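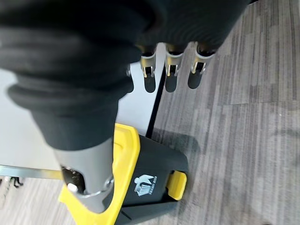

Black fabric sleeve over the arm, metal housing at its lower end.

Tool room: the torque wrenches are back

The seven click-type torque wrenches that went out for calibration in June are back on the rack at Stellside. Aurelio Prieto checked them in on Thursday. Two read low at the top of their range and were adjusted. The rest passed as they were.

A click wrench works by a spring inside the handle. Turning the grip squeezes the spring and sets the torque at which the head lets go. If the wrench is put away at a high setting, the spring stays squeezed and slowly loses accuracy. Please wind it back to the lowest mark on the scale before you return it. Don't wind it past that mark. 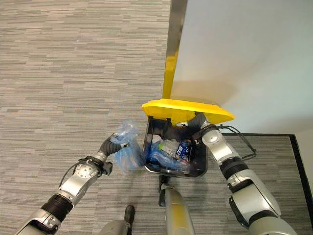
A few other points came up when the wrenches were checked in. Pull smoothly and stop at the first click. A second pull "to be sure" adds torque to the bolt. Hold the wrench at the middle of the grip, and never use it to break a fastener loose. The Engelbrecht breaker bars are on the hooks by the door. 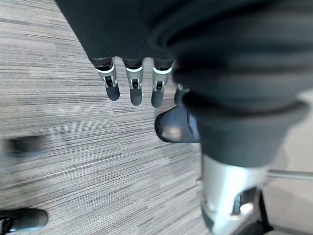 Three fingers, pointing down at the floor.

The large Zurnesel wrench, tag 207, goes up to 200 foot-pounds and should not be used for small fasteners. Readings near the bottom of the scale are not reliable on any of these tools. Use the Ledness inch-pound wrench for light work.

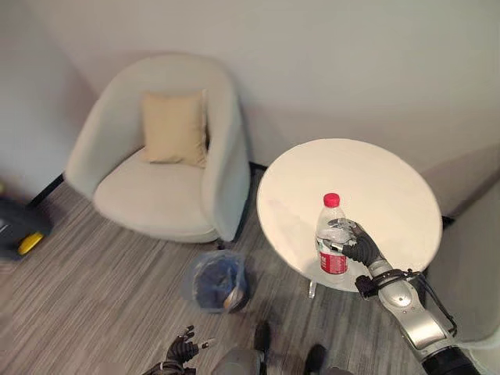 Wrenches can be signed out from 9 a.m. at the counter. Write the tag number on the card along with your name. If one is dropped, tell Nuanchan Thaweesak and leave it off the rack, even if it still clicks. She will test it before it goes out again.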